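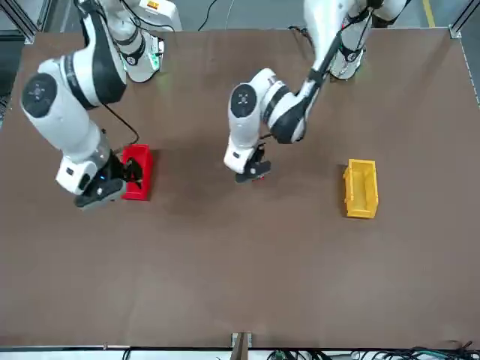 Agustina Lucero wants to know why the planner sometimes holds one arm still for ages while the other one gets to move, and whether that's a bug or a setting. Fair. It's a setting, mostly. See the second question.

Skorneo two-arm planner: FAQ
Updated October, by Lautaro Cáceres

Search the docs... Go Clear

Do I need two arms to run it?
No. Set arms: 1 in the cell file and the coordinator never starts. Everything else works the same.

Why is one arm waiting?
Reservations. Each arm books the space it's going to sweep through, and the other one can't plan into it until it's released. Default release is at the end of the whole motion, very safe, very slow. Switch release to segment and it lets go piece by piece. Try that first. If it still sits there, your padding is too big. We ship 40 mm, most cells are fine on 20.

Which arm is "left"?
The robot's left. Not yours. If you stand across the table facing it, everything flips. Half our support mail is this. The viewer has a swap button but it only changes the view, it does NOT touch the config.

Bins: do they go in the collision model?
Yes, as five thin boxes (four walls and a floor). Don't use one solid box or every grasp inside it gets rejected. There's a bin template, give it inner size and wall thickness. Contact with the wall is allowed only for the links you list under may_touch, usually just the fingers.

Can it tell bins apart by color?
Red and yellow, fine out of the box. Anything brown on a brown table, no. Color thresholds are in perception.yaml, and please redo them when you change the lights. Uriel Ojeda's notes on the Larnstead cell have a decent set of starting values, linked from the wiki.

The detector sees a bin that isn't there.
Shadows, usually. Raise min_height a bit. If depth is noisy near the arm bases, mask that strip out, you don't pick there anyway.

How fast does it plan?
Some 400 ms for a single arm reach on our bench machine. Both arms together, 700 if the space is crowded. First plan after startup is slower, it's building the tables. Not counted.

"No valid start state." What now?
The planner thinks the arm is already hitting something. Check in this order:
- fingers vs bin wall, missing may_touch entry
- table height wrong in the cell file
- gripper model is the old one (Godoy release and earlier had the fingers too long)
Then run check_state, it prints the pair thats colliding.

Does it model cables?
No. Joint limits are your only friend. Tighten the base and wrist and leave slack. Might come in Mendel, no promises.

Can I stop one arm and keep the other going?
Soft stop, yes, per arm. Hardware e-stop kills both and we're not changing that. After a soft stop the arm keeps its reservation untill you call clear.

Do I have to recalibrate after moving the camera?
Yes. Even a little. Run calib_check, anything over 2 mm, redo the lot.

Where do logs go?
/var/log/skorneo, one folder per run. Send the whole folder, not a screenshot of the last line.

Who answers the mail?
Blair Crichton or Benjamín Ocampo, mornings mostly.

Contact: use the form | © Skorneo | Back to top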